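# Plelley Suture Practice Pad

Soft tissue pad for learning and repeating basic closure. Made by Drelis and supplied in single units or in teaching packs.

The Plelley pad is a pink synthetic tissue block for people who need to tie a lot of knots before they go near a patient. It is used in skills rooms, on instrument courses and for practice at home. The surface holds a stitch under normal tension and gives a little when you pull, so an over-tight knot shows as puckering along the line.

Pads come with incisions already made, or plain if you would like to cut your own. Order code 753 is the ready-cut version and 2,000 is the plain one. Both are the same size and fit the same tray.

The pre-cut lines are coloured a reddish shade with a softer, darker margin on each side. Trainees can see at once where the edge is and how far back each bite has been taken. Black suture is easiest to read against the pink, and tutors checking spacing and tail length tend to ask for it.

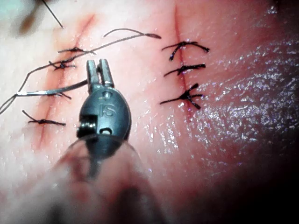 *Plelley pad with two sutured incisions and black interrupted knots, seen close up at the tip of a grasper.*

## What it is good for

- Interrupted stitches by hand or with instruments
- Needle handling and passing the needle between jaws
- Knot spacing along a sloping line
- Trimming tails to an even length
- Removing stitches and starting again

The pad can be used with ordinary needle holders and forceps, or with narrow-jawed graspers on a long shaft. If you are working with long instruments, fix the tray down first. A loose tray slides towards you on each pull and the knots end up uneven.

## In the box

One pad, one clear tray with a non-slip base, and a printed sheet of stitch patterns. Thread, needles and instruments are not included. The teaching pack holds 12 pads and four trays.

## Care and storage

Wipe the pad with a damp cloth after use and pat it dry. Do not use alcohol wipes, as they make the surface tacky. A light dusting of talc brings the feel back if it has started to drag. Store flat, out of direct sun, with nothing resting on top.

Take out all needles and loose thread before putting a pad away. Used needles go in a sharps bin even though they have only been through a practice pad.

Each incision will take up to 73 stitches before the edges start to tear. Big bites and heavy thread shorten that. Once an edge has gone, turn the pad over and cut a fresh line on the back with a number 15 blade.

## Notes from users

"We had the older Reltatar blocks for years and they split at the ends. These split later, and along the middle, where you can still work round it." Gunvor Lie, course tutor

"Good surface. I would like the tray a bit deeper." Muchen Fu

## Ordering

Pads are sent from our Berge store. Teaching packs can be invoiced to a hospital or college; please give a purchase order number. For bulk orders, or pads with a different layout of incisions, contact Analyn Quiambao in sales. Questions about use and care go to Folke Wallin.

Unused pads can be returned in the sealed wrapper. We cannot take back a pad that has been stitched.

Page last revised November 19, 2019.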